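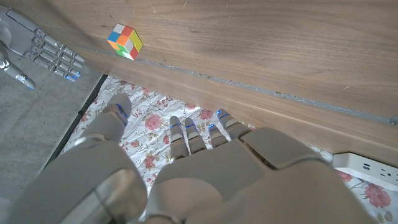 床の花柄の布とロボットの手

最終更新:11月22日

近所のバーの「支援会員」に200ポンド払う価値はありますか

アルセン・マルチュク

クラーネンの川沿いに住んでいます。歩いて行ける範囲で唯一まともなビールを出すギャムフィという店が、春から閉まったままです。建物の家賃が上がって続けられなくなったという説明でした。それが先月になって、ドラルトソープ通りの空き店舗に移って再開する、ついては地元の「支援会員」を募る、というチラシが郵便受けに入っていました。

会費は一人200ポンドの一回払い。特典は、開店後に使える飲食券、店内の壁に名前が載ること、会員だけの催しに呼ばれること、の三点です。飲食券の額面は「会費相当以上」としか書いていません。以上、とはいくらなのか。有効期限も書いていません。

チラシによれば「すでに409人が賛同」だそうです。ところが、移転先の窓に貼り出された会員の名簿を見たら、載っているのは141人でした。暇なので数えました。賛同と会員は別だと言われればそれまでですが、読む側が混同するように書いてある気がしてなりません。

もう一つ引っかかるのは、振込先が店の名義になっていないことです。ハンダックという会社で、店主に電話で聞いたら「改装と運営を手伝ってくれているところ」との返事でした。どういう関係なのかは、何度聞き直してもぼんやりしていました。感じの悪い人ではないんです。カウンター越しなら何年も話してきた相手ですし、妻などは「そこまで疑うなら行かなければいい」と言います。

再開してほしい気持ちは本当にあります。今は週末に飲みに出ようと思うと、駅の向こうのチェーン店か、音楽がうるさくて会話にならない店しかありません。ただ、開かなかったときに金がどうなるのかがどこにも書かれていない話に、知り合いだからという理由で乗っていいものか。似たような募集に応じたことのある方、どこを見て決めたか教えてください。「地元を応援しましょう」という類いの励ましは、チラシで十分読みましたので結構です。

アドワ・ドラマニ

私は払いました! 窓の名簿に名前も載っています。

そんなに難しく考えることでしょうか。あの店がなかったら、引っ越してきた年に友達が一人もできなかったと思います。編み物の集まりも、犬連れの人たちの集まりも、全部あそこの奥のテーブルで始まったんですよ(犬の方はときどき大騒ぎでしたけど)。今はみんなばらばらで、誰かの家に集まろうと言っても、結局片付けが面倒で流れてしまいます。

飲食券は、もらえたらうれしいな、くらいの気持ちです。返ってこなくても恨みません。店主のご家族も知っていますし、人をだますような方たちではないです。人数のことは、チラシを作ったときに署名の数を入れたんだと思います。去年の署名、私も書きましたから。

振込先がどこだったかは覚えていません。書いてある通りに送りました。

コビナ・アティンガ

上の方に水を差すつもりはありませんが、「署名の数を入れたんだと思います」というのが事実なら、それはかなりまずい書き方です。署名は、店がなくなるのは困るという意思表示でしょう。金を出す計画への賛同とは別物で、私なら名前を勝手に移されたと感じます。

私は以前、別の町で同じような募集に応じて、店は開いたけれど券がほとんど使えなかった、という目に遭っています。詐欺と呼べるような話ではありませんでした。店は約束通り開き、店主は毎晩働いていました。けれども券は平日の早い時間だけ、食事の注文があるときだけ、一度の会計につき一枚だけ、という条件が後から付きました。勤め人の私には、有給を取って昼からシチューを食べに行くしか使い道がなく、引き出しに残ったまま店の経営が替わりました。新しい経営者は、前の券のことは聞いていないと言いました。たぶん嘘ではないと思います。

それで懲りて、次からは払う前に紙でもらうものを決めました。今回なら次のようなことを聞きます。

まず、金を受け取るのは誰か。ハンダックが受け取るのなら、券を引き受ける義務があるのはハンダックなのか、ギャムフィなのか。両方に聞いて、返事が食い違わないか確かめてください。「手伝ってくれているところ」では返事になっていません。手伝いの会社が客の金を直接受け取るのは、ありえない形とまでは言いませんが、説明する側に説明の責任がある形です。

次に、開店しなかった場合。全額返すのか、使った残りを返すのか、返さないのか。返さないと書いてあっても、それを承知で払うのなら本人の自由です。私が嫌なのは、何も書いていないことです。何も書いていないと、揉めたときに払った側は「当然返ると思っていた」、受け取った側は「当然寄付だと思っていた」と言います。前の町ではこれで、長年の常連どうしが口をきかなくなりました。

期日も聞いてください。「来年の早い時期」という言い方は、私の経験では、まだ何も決まっていないときに使われます。何月何日までに開かなければ返金、という一行があるかどうかで、募集する側の本気の度合いがだいたい分かります。

それから物件です。ドラルトソープ通りのどの店舗か書いてありませんが、借りる契約はもう結んだのですか。窓に名簿を貼らせてもらえているからといって、借りているとは限りません。家主が親切なだけかもしれない。酒を出す許可も同じで、前の店の許可が移転先にそのまま付いてくると思い込んでいる人が多いのですが、町の役所の窓口で聞けば、申請が出ているかどうかくらいは教えてくれるはずです。店主に聞くより早いです。

最後に、払うならカードで払えるかどうかを聞くこと。振込だけだと言われたら、なぜかと聞くこと。手数料がもったいないから、という答えは理解できますが、それを聞いて安心するかどうかはご自分で決めてください。

私自身は、聞いた中で二つ以上はっきりしなければ払いません。開店してから普通に客として通って、普通に金を使います。店にとっては毎週来る客の方がありがたいはずで、壁に名前が載るかどうかで酒の味は変わりません。

アルセン・マルチュク(投稿者)

ありがとうございます。役所に聞くのは思いつきませんでした。

さっそく窓口に行ってきました。許可の申請は出ているそうです。ただし申請者の名前がギャムフィの店主でもハンダックでもなく、まったく知らない個人名でした。係の人は「よくあることです」と言っていましたが、何がよくあるのかまでは話してくれませんでした。

店主には、コビナさんの挙げてくれた項目をほぼそのままメールで送りました。今のところ返ってきたのは「今度一杯やりながら話しましょう」だけです。一杯やる店がないから困っているんですけどね。

ドラマニさん、署名の件は私も気になっています。去年の署名用紙に、連絡先を別の目的で使うという断りがあったかどうか、覚えていませんか。

アドワ・ドラマニ

用紙は覚えていません。カウンターに置いてあって、名前と番地を書いただけです。細かい字があったかもしれませんけど、バーで細かい字を読む人はいないですよね……。

申請者の名前が違うのは、店主の義理の弟さんかも? 料理をする人が親戚にいると言っていたので。ちがったらごめんなさい。

ニイ・ニャルコ

隣町で小さな飲食店をやっていた側の人間です。今は閉めました。店の側から見たことを少し。

会員を集める理由は、だいたい改装費か、銀行に見せる材料かのどちらかです。後者の場合、金額より人数が大事になります。だからチラシに大きな数字を載せたくなる。気持ちは分かるし、自分も似たことをやりかけました。擁護しているのでなく、そういう誘惑があるという話です。「賛同」と書いてある数字は、金を出した人の数としては読まない方がいいと思います。

別会社の口座を使うのも、こちらの事情としては想像がつきます。前の店が家賃を滞納したまま終わっていると、店の口座に入った金は先にそちらへ持っていかれかねません。本当にそうかは知りませんよ。ただ、そうだとしたら会員には余計に話しておくべきことです。前の店の借金がどうなったか、聞きましたか。コビナさんの一覧には入っていませんでしたが、私ならまずそこを聞きます。借金が残っていて新しい会社でやり直すのなら、旧会員の特典や前の店の商品券がどう扱われるかも、そこで決まってしまうので。

飲食券については、会費と同額ぶんの券を全員が開店直後に使いに来たら、店はもちません。仕入れの金は出ていくのに現金が入らない。私が条件なしで券を出すと言っている店を見たら、計算していないか、後から条件を付けるつもりかのどちらかだと考えます。初めから「月に2枚まで」などと書いてあるところの方がまだ信用できます。けちに見えても、少なくとも計算はしているわけで。

一杯やりながら、の誘いには行ってもいいと思います。ただ紙を持って行って、話したことをその場で書いて、帰ったらメールで送り返すこと。「先日うかがった内容はこの通りでよろしいですか」で十分です。まともな店主なら嫌がりません。忙しくて返事が遅いのは大目に見てやってください。開店前は本当に寝る時間もないんです。

壁の名前は、うちでもやりました。退去するときに外すのが一番こたえました。

アルセン・マルチュク(投稿者)

ニャルコさん、商品券の話で思い出して財布を見たら、前の店の誕生日券がまだ入っていました。これが新しい店で使えるかどうかも質問に足しておきます。

今のところ払わない方に傾いています。店主とは来週会うことになりました。場所は駅の向こうのチェーン店です。返事がもらえたらまた書きます。もらえなくても書きます。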